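Two-arm fruit sorting: right arm keeps missing small items
Asked in Student Robotics – Manipulation
3 answers

Our club at Turnerness is putting together a table task for the Donnelly round in January. The arms have to put strawberries on a plate and leave the other fruit alone. We divided the table into squares with blue tape so we can write down where each piece starts.

The left arm does fine with an apple. The right arm closes beside a strawberry or pushes it into the next square. We have run it 60 times and it picks cleanly on nearly 2 in 3. Camera calibration was redone on Tuesday with no change. We are using the Favis planner with default grasp settings.
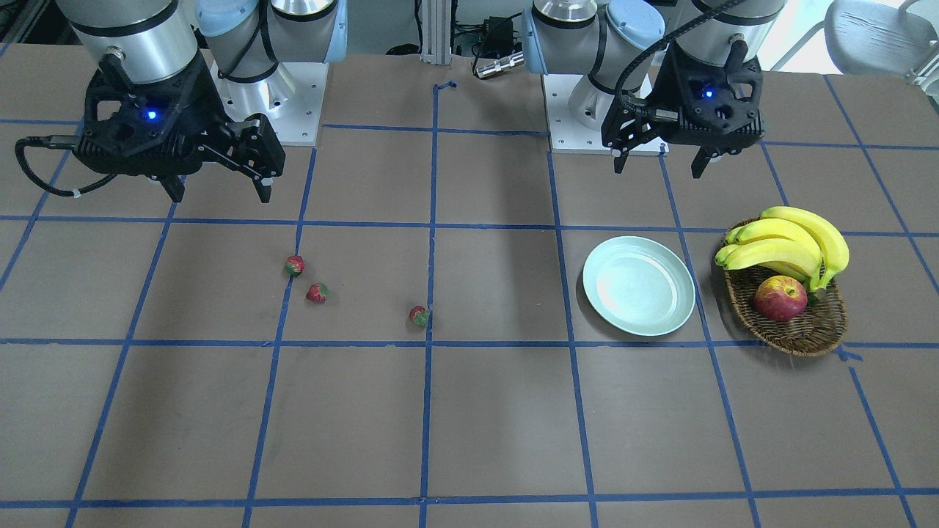 Our table with the strawberries, plate and fruit basket set out.

Is this a calibration problem or a gripper problem? We can't buy new fingers before the round.

Answer 1 (accepted)
Check your grasp height first. The Favis defaults assume something about as tall as an apple, so the fingers close too high on a berry and squeeze it out sideways. Lower the approach offset a few millimeters at a time until the tips nearly touch the table. Also narrow the opening before the arm comes down. If it starts wide open, one finger gets there first and shoves the berry. We had the same trouble with grapes and those two changes fixed most of it.

Then test one square at a time. If the misses are all on one side of the table, go back to calibration.

Answer 2
we switched to Rarken and never looked back

Answer 3
Agree with the first answer. Slow down the last part of the move too – ours was overshooting. Use plastic berries for practice, real ones get soft and the grip changes.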